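제목: Re: [재활운동] 어깨 충돌 증후군 프로토콜, 외회전 부하 설정 건

8/18/18, Wissam Saab 작성:

> Rastau 프로토콜 2단계에서 외회전 밴드 운동을 몇 도 외전 위치에서 시작하는지 문의드립니다. 6월에 배포된 문서에는 45도로 되어 있는데, 부록 표에는 0도(팔을 몸통에 붙인 자세)로 적혀 있습니다.
>
> 또 하나, 야간통이 남아 있는 경우에도 2단계로 넘어가도 되는지 궁금합니다. 저희 쪽 대상자 27명 중 일부가 여기에 해당합니다.

Saab 선생님, 그리고 목록 구독자 여러분께.

첫 번째 질문부터 답합니다. 부록 표가 맞습니다. 본문의 45도는 3단계 시작 각도이고, 편집 과정에서 한 단계 위로 잘못 올라갔습니다. 2단계는 다음과 같이 읽으시면 됩니다.

- **자세:** 팔꿈치 90도 굴곡, 상완은 몸통 옆. 겨드랑이에 접은 수건을 끼웁니다.
- **저항:** Plitside 밴드 기준 가장 약한 등급. 통증 점수가 10점 만점에 3점을 넘으면 밴드를 빼고 등척성 수축으로 바꿉니다.
- **속도:** 구심성 2초, 원심성 4초.
- **횟수:** 12회 3세트, 격일.

수건을 끼우는 것은 선택 사항이 아닙니다. 상완이 몸통에서 떨어지면서 삼각근 후면이 개입하는 대상자가 많고, 이 경우 극하근에 걸리는 부하를 비교할 수 없게 됩니다.

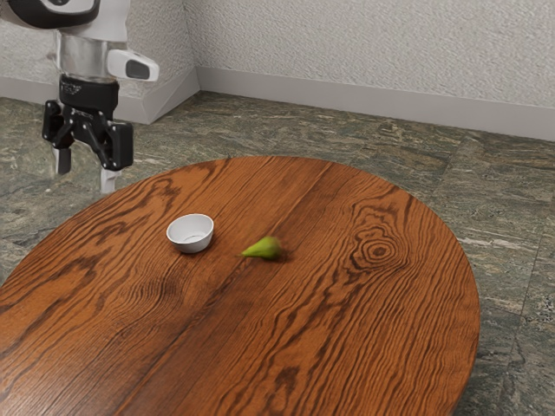

견갑골 쪽은 별도로 봐야 합니다. 외회전 중 견갑골이 전방으로 기울면 밴드 등급과 무관하게 중단하고, 하부 승모근 활성화 운동으로 되돌아갑니다. 엎드린 자세에서 Y자 거상을 맨손으로 실시하고, 5초 유지가 8회 가능해지면 다시 외회전으로 진행합니다.

두 번째 질문, 야간통입니다. 문서에는 "야간통 소실 후 진행"이라고만 되어 있어 해석이 갈립니다. 제가 쓰는 기준은 이렇습니다.

1. 통증으로 잠에서 깨는 횟수가 주 2회 이하이면 진행합니다.
2. 주 3회 이상이면 1단계를 유지하고 수면 자세를 먼저 조정합니다. 환측이 위로 가게 눕고 팔 아래에 베개를 받칩니다.
3. 6주가 지나도 변화가 없으면 운동 처방을 보류하고 담당 의사에게 재평가를 의뢰합니다.

외상 후 갑자기 팔을 들지 못하게 된 경우는 이 기준에 포함되지 않습니다. 바로 의뢰하십시오.

기록 양식에 대해서도 한 가지 적습니다. Taheri 양식은 통증 점수를 운동 직후에만 적게 되어 있습니다. 다음 날 아침 점수 칸을 추가해서 쓰시기 바랍니다. 직후 점수는 낮은데 다음 날 올라가는 유형이 있고, 직후 점수만으로는 과부하 판정이 안 됩니다. 아침 점수가 전날 운동 전보다 2점 이상 높으면 다음 회기는 세트 수를 3에서 2로 줄입니다. 밴드 등급은 그대로 둡니다. 두 변수를 같이 바꾸면 어느 쪽의 영향인지 알 수 없습니다.

Ultance 각도계를 쓰시는 분은 영점을 매 회기 다시 잡으십시오. 저희 장비는 오차가 약 5도까지 벌어진 적이 있습니다.

본문 각도 수정본은 목록 자료실에 올리겠습니다. 3단계 외전 각도 증가 폭은 아직 의견이 모이지 않았으니, 쓰고 계신 값이 있으면 이 스레드에 회신 바랍니다.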